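Why Do Your Muscles Get Tired?

Have you ever run all the way across the playground at Trunside and felt your legs turn to jelly? Everybody has, even grown-ups who exercise every single day (and some of them grumble about it much more than you do!).

Your muscles are made of lots and lots of tiny threads called fibers. When you want to jump, your brain sends a message down your nerves, and the fibers pull and get shorter. That pulling needs energy, and the energy comes from the food you eat and the air you breathe.

When you work very hard, your muscles use up energy quicker than your body can bring more. They start to feel heavy and slow, and you huff and puff. So you sit down, have a drink of water, and little by little your legs feel like your own again.

Bending is muscle work too. The one on the front of your upper arm is called the biceps, and it pulls your elbow closed. Its partner at the back, the triceps, pulls it straight again.
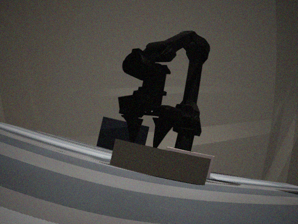
A robot arm with three fingers, reaching down to a striped table.

Now try it yourself! Put one hand on top of your other arm, bend your elbow slowly, and feel the biceps get hard and round. Then swap arms and see if the other one feels the same.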